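Search this site
Print this page | E-mail this page

Review: the Geria household robot simulator, seen at the Wendirstead open day
17 Dec 2024

I went to Wendirstead wanting to know one thing: would Geria help a small workshop like mine plan jobs for a two-armed robot before paying for one? The invitation promised "a whole home to practise in". The demonstration took place on a screen, in a room with 70 chairs and very weak coffee.
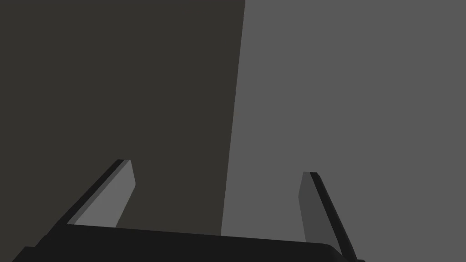
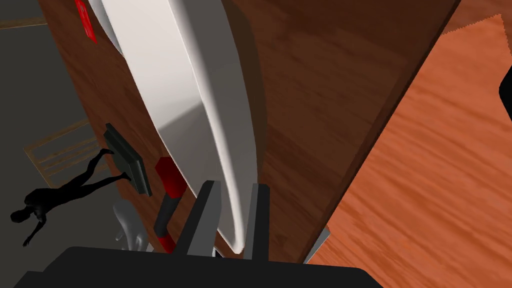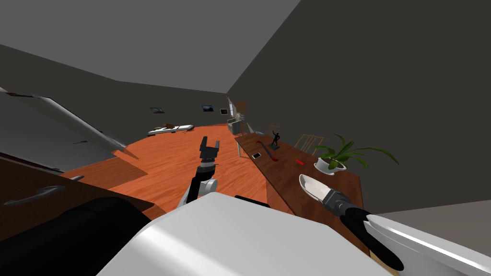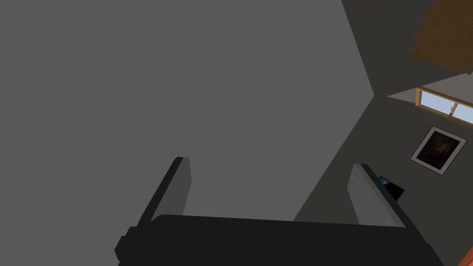 Geria simulation, Wendirstead open day. The white dish is in the right gripper in the third picture; the grippers in the first and fourth are open and empty.

The room itself is decent. There is wood grain on the floor and cabinet, pictures on the wall, a potted plant on the long table and enough clutter to make a planner think. I liked that the table had a phone and a figurine on it, as real tables do. The walls are another matter. They are flat grey and so plain that a gripper view facing one tells you next to nothing, and I would want to know how well anything trained on those views copes with my wallpaper.

The gripper views are also hard work for a person. Everything leans. With the fingers near the big brown cabinet I took far too long to decide which way was up, and I still couldn't name half the things beside it. An option to level the picture would help. I asked for one and was told it was "on the list", along with 108 other requests.

We were told the library holds 2734 objects. Perhaps so, but a large library says little about whether a dish behaves like a dish when it is gripped badly. I asked to see a dropped one. The presenter moved on to licences.

Those start at £148 a month for one seat. Somboon charges less and has duller rooms, but it lets you try it at home first. Cakport had a stand by the door and no working demo, so I can't compare it.

Geria say a trial version will follow in July. I'll wait for that before spending anything.

Print this page | E-mail this page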